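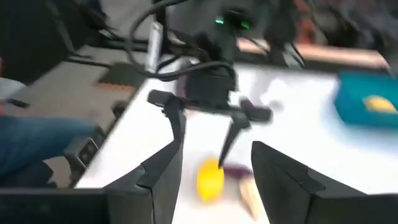
Sorting task, notebook entry 14
2024-03-23 - written up by Kenna

Present: me, Mercy, Euan for the first half. Elspeth looked in to borrow the hex keys and stayed an hour.

Where we'd got to. The club challenge is the produce sort: pick small soft things off a white table, put them in the teal tray, don't squash them. Two arms allowed. Last time we lost most of the session to the left arm dropping off the network, so Euan re-crimped the lead before we did anything else and it behaved all day. I'm not calling it fixed until it has survived another week.

Mercy's new config is on the laptop as brandero_v3. The old one is still in there as Brandero (capital B, my fault, sorry), so please check which one you're loading. I loaded the wrong one twice.

What we tried

First block was both arms working the same patch of table, facing each other. It's a lot of metal in a small space! Once one arm is reaching in over the objects, there's hardly room for the other to open its fingers, and the purple piece kept ending up tucked in beside one of them where you can't get a decent angle on it. Morag suggested ages ago that we give each arm its own half and only let them meet in the middle for a handover. I argued against that in October and I'd now like to un-argue it.

Euan wanted to slow everything down instead. We did try it at 70 percent speed and it was nicer to watch, but the crowding was exactly the same, just in slow motion. Back up to full speed after that.

Second block was one arm only, yellow piece only. I wanted a clean look at where the fingertips land without the other arm confusing things. Approach from straight above, close slowly, hold, log.

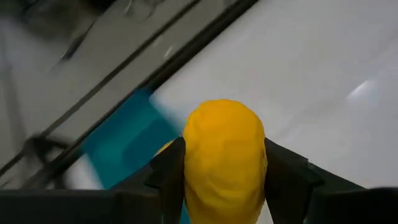 Wrist view, yellow piece between the fingertips.

I like how level the two tips are on that one. Back in the Shehu version of the code one side was always higher than the other and pieces would pivot on the way up, and Mercy's offset correction was meant to deal with exactly that. What I still can't tell from the wrist view is how hard we're pressing. The surface has little dents and creases in it anyway, so looking for dents tells you nothing (I spent far too long squinting at stills before Elspeth pointed this out).

Closing threshold is at 800 now. Mercy thinks we can go lower. I'd like to go lower in small steps and write each one down, which we did not do last time, and which is why there's a whole page of entry 12 that none of us can interpret.

Logging

Log file for the day came out at 1,127 lines. There's a patch starting at line 106 where the timestamps go backwards, then sort themselves out. Looks like the laptop clock syncing partway through. Mercy is going to switch the logger over to a counter so it stops mattering.

To do
- split the table into halves, handover zone in the middle (me, and I'll tell Morag she was right)
- rename or delete the old Brandero config
- threshold sweep downward from 800, yellow first, then the pale tapered one
- Mercy: counter in the logger
- Euan: second lead the same as the first, while the crimper is still here
- ask Elspeth for the hex keys back

I also want to try picking the purple one lengthwise. We've only ever gone at it across the middle and it's a long skinny thing, so maybe the fingers want turning a quarter. Euan says the wrist cable won't like it. We'll do it gently with a hand on the stop button.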